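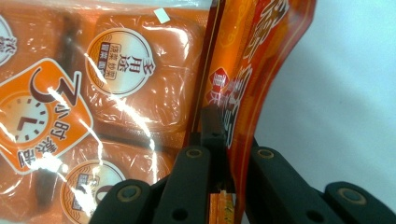
A hand-held gripper with a glossy packet upright on its edge, beside a clear pack of orange-brown blocks.

Features > Work and Machines > Teaching by hand

Search this site Enter keyword Go

The grip that Jytte Hafstein uses all morning weighs less than a bag of sugar. She squeezes the handle, the two black fingers close on a packet, and she lifts it, turns it and puts it down in a tray. Then she picks it out and does it again from a different side.

Hafstein used to pack shelves. Since February she has worked for Drorow, a small firm that prepares training recordings for warehouse robots. Her job is to do the task properly, with the tool, while a camera mounted on it records what the fingers meet. No robot is in the room. The arm that will learn from her is at Peson, the customer, and she has seen it once.

"People think I am programming," she says. "I'm putting the shopping away."

A full task in the current set is 35 recordings of the same item, and the set covers food in film and foil. Food packets are harder than they look. A box has flat sides and keeps its shape. A packet bends where you hold it, and if it is gripped too low it folds over the fingers. Clear film is worse for the camera, as the lights overhead leave white streaks across it and cover parts of the label. Drorow keeps those recordings. The arm will be working under strip lights too.

Much of the stock comes from a Chinese grocer's list. The print helps in an odd way, says Michalík, who runs the recording room. The system does not read the words, but large bold characters and round labels give it something to hold on to when a pack is turned sideways. Plain white cartons take longer.

The older way of doing this is still in use across the corridor, where an operator moves a real arm by remote control from a chair. Kelley, who has done both jobs, prefers the chair for heavy things. With the remote arm you know at once whether the robot can reach, she says, whereas a person with a hand tool can twist an elbow in ways the arm cannot copy. Those recordings have to be thrown out afterwards. On the other hand the remote arm is slow. In a good shift she records 400 pick-ups with the hand tool, and the chair has never given her anything close.

Speed causes its own trouble. New starters tend to snatch. They close the fingers hard, lift fast and drop the item from a height, and a robot taught from that will do the same. Hafstein was told to work at the pace of somebody laying a table. She takes a break after every 6 trays.

Mistakes stay in if they are put right. A packet that slips and is picked up again is useful, Michalík says, and he would like more of them, but staged slips look staged and he has stopped asking.

The food set stood at 2973 recordings when I visited. Peson wants to try it on frozen goods next, which means gloves, and Hafstein has asked for a handle with a wider trigger.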